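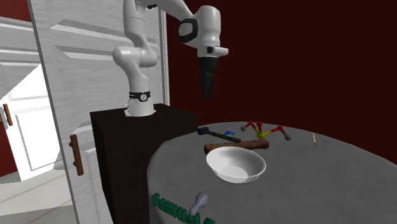 Checklist for Stored Diesel and Heating Oil Tanks, with Comments

This list is used at our sites for the walk-around of fuel tanks that stand for a long time without much use: generator tanks, boiler reserve tanks and the small tanks for pumps. The comments were collected during the last round in August and come from four locations, Reseck, Pestier, McIver and Malis. Please read the comments also for the sites which are not yours, many of the problems are the same everywhere.

Mark each item OK, NOT OK or N/A. An empty box is counted as NOT OK.

Section 1. Before you open anything

1.1 Work permit is signed and the site office knows you are at the tank.
Comment: At McIver the permit was still in the printer when the inspection had started. Marked NOT OK, although the rest was in order.

1.2 No smoking, no hot work and no running engine within the marked zone.
OK at all sites.

1.3 Fire extinguisher is in its place, seal not broken, service tag in date.
Comment: Reseck, the extinguisher is good but it stands behind the drum rack. It must be reachable without moving something. Corrected the same day.

1.4 Gloves, eye protection and closed shoes are worn. Cotton gloves are not accepted for diesel.

1.5 Absorbent pads and one empty waste container with lid are ready before the first cap is opened.
Comment: Pestier had pads, but the waste container had no lid.

Section 2. Outside of the tank

2.1 Tank number and product name can be read from the filling position.
Comment: Tank 413 at Malis, the label is bleached by the sun and the last digit looks like an 8. The delivery driver has asked two times already. New label is ordered. Until then a tag with wire is on the fill pipe.

2.2 No rust with blisters, no wet places on the seams, no fuel smell near the flanges.
Comment: Light surface rust on the north leg of the Reseck tank. It was brushed and painted. Check again next round with the same flashlight and from the same side.

2.3 Containment basin is free from water, leaves and tools.
Comment: McIver, rainwater in the basin after the storm. Do not open the drain valve before you have looked for a film on the water. If there is a film, the water goes to the waste company, also when it is only a thin film.

2.4 Drain valve of the basin is closed and locked.

2.5 Vent pipe is free and the screen is in place.
Comment: A wasp nest in the vent at Pestier. This is more serious than it sounds, because the tank can not breathe when the pump takes fuel out. Removed in the evening. The screen was missing one screw.

2.6 Fill cap closes tight and the gasket is not cracked.
Comment: Malis, gasket hard and flat on one side. Probably the rain goes in here, see item 3.2.

Section 3. Inside of the tank and the fuel

3.1 Level is measured with the stick and compared with the gauge. Write both numbers.
Comment: McIver, stick 1435 gallons, gauge 1435 gallons. Very good. Reseck, stick 1036 gallons, but the gauge hangs and did not move when we tapped it. The gauge must be treated as defective until the float is checked. Please don't write the stick number in the gauge column, it happened before.

3.2 Water at the bottom is checked with water-finding paste. Wait the time which is written on the tube.
Comment: Malis, the paste changed color at the lower end of the stick. The bottom was pumped out and the test repeated in the next morning, clean. Other sites no color change. Where water was found, the interval for this item is now monthly.

3.3 Bottom sample is taken in a clear glass bottle and looked at against the light. It should be clear and bright.
Comment: The Pestier sample was hazy, with dark threads between the fuel and the small water layer. This can be microbial growth. A sample was sent to the laboratory and no biocide is to be added before the result is here. If we dose first, we will not know what we had.

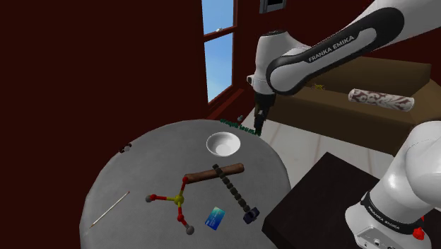 McIver and Pestier: next round together with the boiler check.

3.4 Sample bottle is labeled with tank number, depth of sampling and time.
Comment: Two bottles from Reseck came with the label on the cap only. Caps get exchanged. Label goes on the glass.

3.5 Date of last delivery and the biodiesel content are in the tank log.
Comment: Malis has the delivery notes but not the content in percent. Ask the supplier in writing. For fuel which shall stay over the winter we want to know this number - also for the small tanks.

3.6 Additives: product, quantity and tank level at the time of adding are written in the log.
Comment: Reseck, entry says only "one bottle". The quantity must be in ounces or milliliters.

Section 4. Filters, pump and lines

4.1 Filter differential pressure is read with pump running.
Comment: If there is no gauge, write the running hours since the last change. The limit at our sites is 200 hours, then change the filter also when it looks clean.

4.2 Old filter element is opened and looked at. Slime, rust or wax are written in the comment.
Comment: Pestier, brown slime on the lower third. Fits with item 3.3. A second set of filters should be on the shelf there before any cleaning is started, as loosened material can block the new element quickly.

4.3 Flexible hoses have no cracks and do not rub on the frame.
Comment: McIver, the return hose touches the bracket. A piece of sleeve was put over it. This is a temporary repair and stays NOT OK.

4.4 Shut-off valve moves by hand through the full way.

4.5 Leak alarm is tested with the button and then with the sensor lifted into test position.
Comment: The button tests only the lamp and the horn. At Malis the lamp was good and the sensor was not.

Section 5. After the inspection

5.1 All caps closed, valves back in the normal position, generator switch on AUTO.
Comment: Please look at the switch a second time when you leave.

5.2 Used pads and sample rests are in the waste container, lid closed.

5.3 Open points are copied to the repair list with the item number.

5.4 The sheet is handed in by 4 p.m., with the stick readings also when everything is OK.

Points still open: gauge float at Reseck, laboratory result and vent screen screw at Pestier, return hose at McIver, label, fill gasket and leak sensor at Malis.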